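Can a robot arm do the coffee round in a small shop yet?
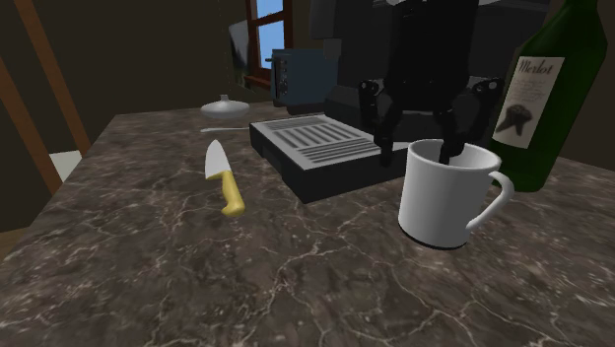
Simulated counter: three-fingered gripper at the mug, espresso machine behind.

Posted by Oltmanns, 2023-05-03

We run a small repair shop with a kitchen corner at the back. My business partner has been reading up on robot arms and wants to know if one could make the coffees and put the mugs away while we get on with the work. The picture is the sort of thing he keeps sending me. It is only a computer rendering, but the job is close to ours: a plain white mug next to the drip tray, a few other things left out on the worktop, a bottle at the side.

We could stretch to 1000 pounds for a second-hand arm and would have to sort out the gripper ourselves. I can write a bit of Python. Is this doable now, or should I tell him to wait? We don't need it to be fast. We do need it not to smash things.

Firouzeh Vahidi

Parts of it are doable. I spent most of April on mug handling in simulation and then on a real bench, so I can tell you where the trouble was for me.

Picking up a mug that always stands in the same place is fine. In simulation I ran 1552 attempts with the mug moved a little each time, and 462 of them failed. Most of the failures were on the approach, when a finger caught the rim and tipped the mug before the grip closed. In your picture one finger is down inside the mug, and that can work for an empty one. I wouldn't do it with a mug someone is going to drink from, for hygiene if nothing else, and you can't do it at all once there is coffee in it. Go for the outside or the handle. The handle is harder, as you have to know which way it points.

Other things to think about:
Glass bottles. Keep them well away from the mug, or the outer finger will find them.
Knives. Put them in a drawer. I would not let an arm move over a worktop with a loose knife on it.
Polished stone. Shiny surfaces upset my depth camera badly. A matt tray under the mug helped a lot.

For your budget, fix the mug position with a ring or a shallow holder and have the arm do one move, from holder to drip tray and back. Leave the putting away to people for now.

Plukis

no. get a bean to cup machine with a button, ours cost 200 used and it has never dropped a mug

Lustton

Agree with Firouzeh about the holder. Check the payload of the arm as well, with the weight of the gripper taken off it first. A full mug plus a three-fingered hand is more than some of the small hobby arms can lift at full reach. And put a stop button where you can get to it from both sides of the counter.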